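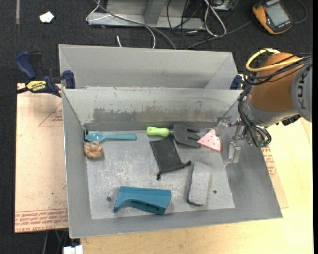

Pernik, May 2024

Randis mixed-bin picking: frequently asked questions

Filed under: Products and services > Picking > Support

Randis is a picking package for robot arms, sold and installed by Flitent. It takes loose, mixed items out of one bin and puts them into another. The questions below are the ones we are asked most by shops, repair centres and small warehouses before they book a trial.

What do I get when I order Randis?

The standard order is the control computer, the picking software, one overhead camera with its bracket, a two-finger gripper, two sheet-metal bins and the cables to connect it all. Installation and two days of training for your staff are in the price. The arm is quoted separately, as many customers already have one.

Does the arm come from you?

It can. We will quote for an arm if you need one, or we will fit Randis to yours. The arm at our Pernik test bench is a KUKA. Before we accept an order for your own arm, we need the model, the controller version and a photo of the plate at its base. If we can't support it we will tell you before you pay anything.

What sort of items can it pick?

Items that two rigid fingers can close on, and that can be reached from above without hitting the bin wall. Our test loads are mixed on purpose. One of them has a plastic spoon, a hand garden fork, a black drawstring pouch, a grey block with a rough surface and a pink wedge shaped like a slice of food, all in the same bin. A good load has hard things, soft things, flat things and things with handles.

What does it find difficult?

Flat items lying flat are the hardest. A thin spoon handle against the floor of the bin leaves very little for the fingers to get under. Fabric pouches are easier if they have something in them. Items touching each other can be picked together by mistake, and the software then puts them back and tries again. Anything pushed tight into a corner may be left until last, or flagged for a person to move.

We do not recommend Randis for glass, for anything wet, or for items with an exposed blade. Clear packaging is possible but needs a different camera, which we price on request.

How heavy can the items be?

The gripper is rated by us for items up to 2 kg. Your arm may have a lower limit once the weight of the gripper is taken off, so check both.

Do I need to show the system every item first?

No. It chooses a grasp from the shape it sees. You can register items if you want them sorted by type, and the first 30 are included in the price. Registering one takes a few minutes at the screen and can be done by anyone who has had the training.

Why are there two bins?

One is the source and the other is the destination. When the source is empty the roles can be swapped, so the same items go back the other way. We run it like this for long tests, and customers use it to try out a new load before putting it on the line. In normal production the second bin is usually replaced by a conveyor or a row of totes.

Can I use my own bins?

Yes, within limits. The sides should be rigid and the inside should not be mirror-bright. Sloping walls are a help: items tend to slide back towards the floor, and the fingers have more room near the edge. Scuffs and worn paint on the inside do no harm. The bins in the photo have had a lot of use and we have no plans to change them. Very deep bins are a problem if the wrist of your arm is wide. Send us the inside measurements and we will check the reach.

How should the bins be fixed down?

They must not move while the arm is running. For a trial, bar clamps are fine. On our bench the two bins stand one behind the other, with clamps at the rims. For a permanent station we supply a bolted frame. If a bin has been knocked or taken off for cleaning, run the bin check from the main menu before you start again. It takes less than a minute.

What kind of table or stand do I need?

A solid one. A wooden worktop is good enough for a trial as long as it doesn't rock. The arm should be on its own base and should never be bolted to the same light table as the bins. Allow clear floor on the side where the cables run.

What about the cables on the arm?

Cables to the gripper run along the outside of the arm and need some slack at the wrist. Too little and they pull at full reach, too much and they can hang down into the bin. Our installer sets the slack and marks it with tape. Please look at it once a week, and after any change to the picking positions. Damaged cables are covered for the first year unless they have been cut or re-routed.

How fast is it?

On our mixed test loads it makes 6 picks a minute, measured over a full bin including retries. Loads with one kind of item run faster. Please be careful when comparing this with other suppliers' figures, which are often given for the best picks only.

What happens when it misses?

The fingers report how far they have closed. If they close all the way, the system takes it that nothing was gripped, looks again and picks another point. After three misses on the same item it moves on to something else. When only missed items are left it stops and shows a message. You can set it to sound a buzzer as well.

Is it safe to reach into the bin?

Not while the arm is live. Press the pause button, wait for the amber light and then reach in. A Randis station needs a fence, a light curtain or a scanner, depending on your arm and your building. We do not sell these, but our survey will tell you what is required, and we won't hand over a station that hasn't got it. The risk assessment remains the responsibility of the site owner.

Can I change the fingers?

Yes. The standard ones are bare metal. Rubber-faced fingers are sold in pairs and are better for smooth plastic. Swapping a pair takes four screws and a hex key. Choose the new finger type in the settings afterwards, or the closing distance will be wrong.

Does it need an internet connection?

Only for updates and remote support. Picking runs on the control computer. Images stay on that computer for 17 days and are then deleted, unless you turn storage off altogether or choose to send us a batch for a support case.

Can I see it working before I buy?

You can visit the bench at Pernik by arrangement. Bring your own items if you can, or post us a box beforehand. There is a second station at Makowska, set up for small parts only, and visits there are limited to the mornings. We also offer a paid trial at your own site, and the fee comes off the price if you go on to order.

How long does delivery take?

30 working days from the signed survey for the standard package. Custom brackets and frames add to this, and the quote will say by how much. Installation usually takes two days.

What does support cost after the first year?

Support is a yearly fee based on the number of stations. It covers software updates, phone help in working hours and one visit. Finger wear is not included. You can run Randis without a support contract, but updates stop when the contract does.

How do I ask something that isn't listed?

Use the contact form and choose "Randis" as the subject. If the question is about a particular item, include its size, its weight and a photo of it lying in the bin with whatever else is normally in there.

Last updated: 7 September 2024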